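Product review: Cleren stacking tumblers, set of 12

The Cleren tumbler is sold to schools, day centres and staff canteens as a replacement for glass. The review panel at the Bhardwaj Centre obtained two sets through the supplier Prurkov in April and placed them in daily use in the dining hall, where lunch is served to roughly 700 people a week.

The tumblers are light, stack without jamming and have a rim smooth enough for younger children. Colours are mixed within each set and cannot be chosen at the time of ordering. The stated life is 1000 dishwasher cycles, a claim the panel was not able to test in full.

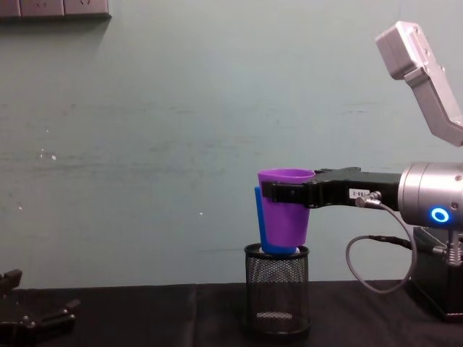
One kitchen supervisor reported that the bases hold a ring of water after the rinse, so that each tray had to be tipped and left for a further ten minutes before stacking. The panel accepts this criticism. The Stirnow tumbler, reviewed last year, has a notched base and drains more quickly, although it is heavier and costs more.

Some clouding was noted on the inner surface by the sixth week. It did not affect taste or smell.

The Cleren set is recommended for dining rooms with adequate drying space. Smaller kitchens should consider the Stirnow. Replacement tumblers are sold only in packs of four.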